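4. Sorting the play food

Clear the table first. Bin in front, basket behind it.

1. Tip everything out – bin should be empty before you start.
2. Wipe the bin, dry it. Cloth only, no dishwasher.
3. Fruit and veg (banana, yellow pepper) in the bin.

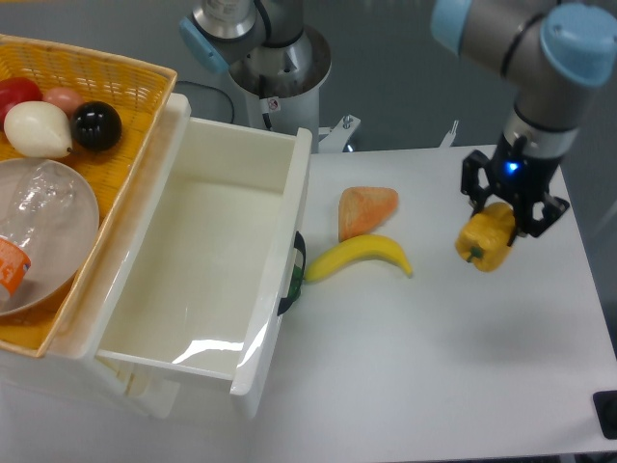
4. Everything else in the basket. Dont force it, the weave splits.
5. Check under the table for strays.

Note: spare pieces from Skekis, pack of 27.

Caution: keep away from heaters – plastic goes soft at about 40 degrees.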